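Sobre Fluretti

Fluretti clasifica, limpia y reacondiciona juguete pequeño de segunda mano para ludotecas y centros de educación infantil. La actividad comenzó en un local de Pukine y ocupa hoy una nave de 611 m², con zonas separadas de recepción, lavado, clasificación y almacén.

El material entra a granel. Cada pieza se extiende sobre la mesa, se revisa por las dos caras y pasa a una bandeja de plástico de fondo liso y borde elevado. Las piezas sin asignar permanecen fuera de la bandeja. Los criterios de separación son tamaño, material y estado de la superficie. El catálogo supera las 2.920 referencias.
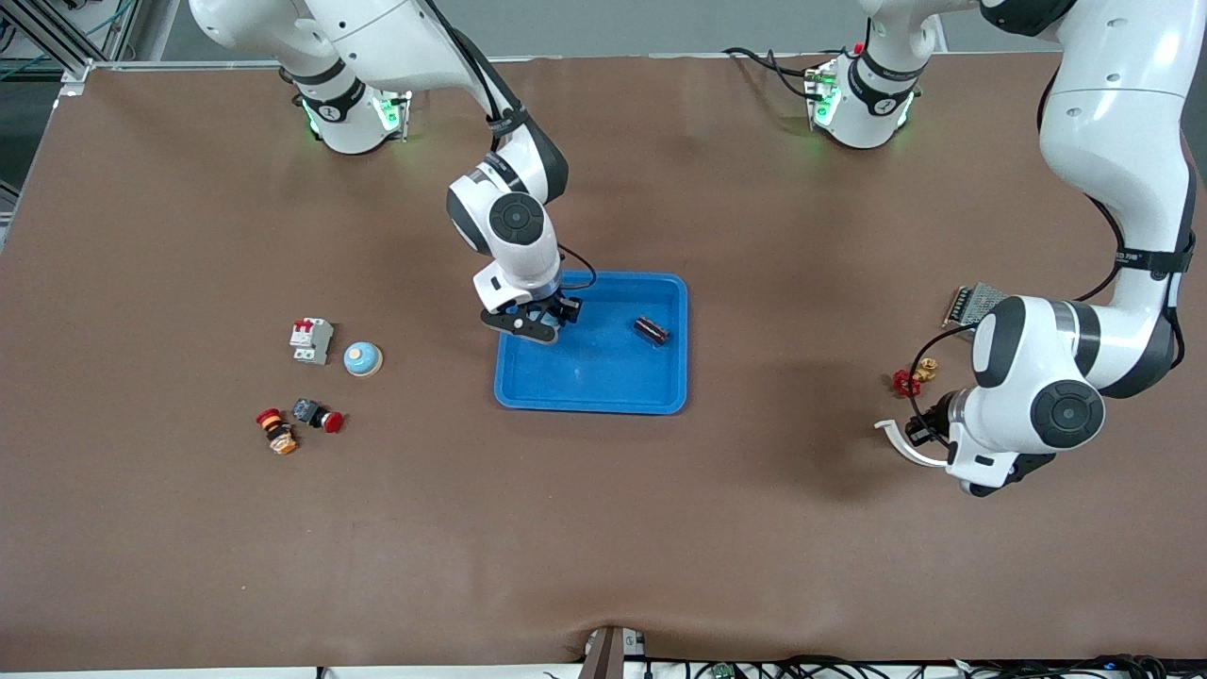 Según Ecaterina Bratu, clasificar por color solo sirve en lotes homogéneos; en figuras de varios colores conviene empezar por el tamaño, y el centro que recibe el lote agradece que venga así desde origen.

Los lotes se preparan por franja de edad. Las piezas pequeñas se excluyen de los destinados a menores de tres años. Las figuras con pintura levantada se retiran y no vuelven al circuito.

El equipo de clasificación lo forman 4 personas, bajo la coordinación de Sakda Thongdee. Recepción de material: miércoles, de 9:00 a 13:00, con aviso previo. No se admiten peluches ni juguetes con pila sellada.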